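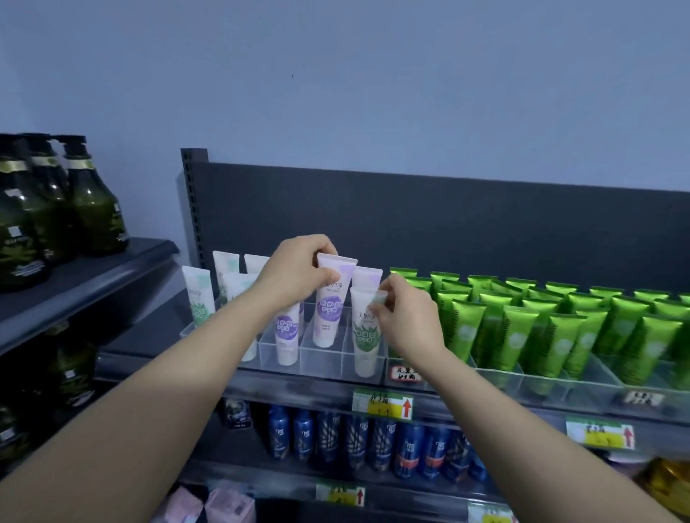

So, June has mostly gone into the planner. Grisadon (my little shelf-tidying stack) plans fine on open shelves, but acrylic dividers drove it nuts! The depth data goes weird around clear plastic, so the planner kept picking paths straight through the walls.

Ecaterina Moldovan talked me into splitting each move into 2 steps: lift clear first, then go sideways. Wow, what a difference. In my last batch of 21 simulated moves, only 4 clipped a divider, and I think those are bad grasp angles.
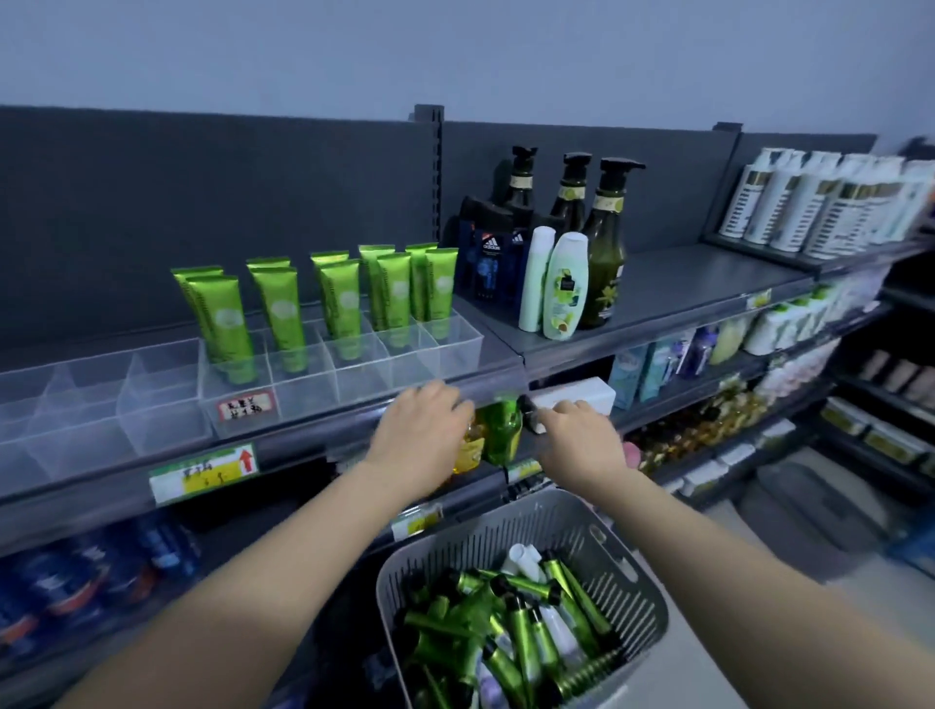

*Green tubes in the divider, plenty more in the basket.*

Next up is the grasp scorer, which still hates anything shiny. I'll push the branch once the tests pass.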